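Visit to the Wonwood Returns and Sorting Centre

Members of the Toledo Retail Association visited the Wonwood centre in December at the invitation of its operations manager, Ifigeneia Petridis. The party was received at reception and given a short introduction to the handling of mixed small goods.

Sorting hall

Goods reach the hall in cartons and are emptied into bins before being checked against the returns list. Wonwood holds 300 bins, of which 80 are kept for items without packaging. Kai-wen Kong, who led this part of the tour, explained that eyewear is wrapped singly after checking, as lenses mark easily when left among other goods.

The metal bins stand on wooden-topped tables. Their floors become scuffed with use, and members saw a pair of blue-framed sunglasses lying in one of them with other small items.

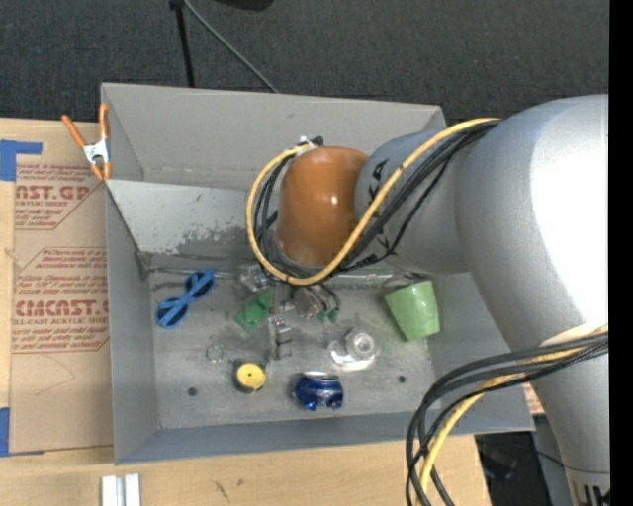 Packing and dispatch

Checked goods pass to the packing benches, where Shuk-fan Lui showed members the Bundico sleeves used for fragile items. They are supplied in packs of 50. Members asked about the cost of wrapping goods of low value, and Ms Lui undertook to send the current figures to the Association.

The visit closed with refreshments in the staff dining room. The Association wishes to record its thanks to Ms Petridis and her colleagues.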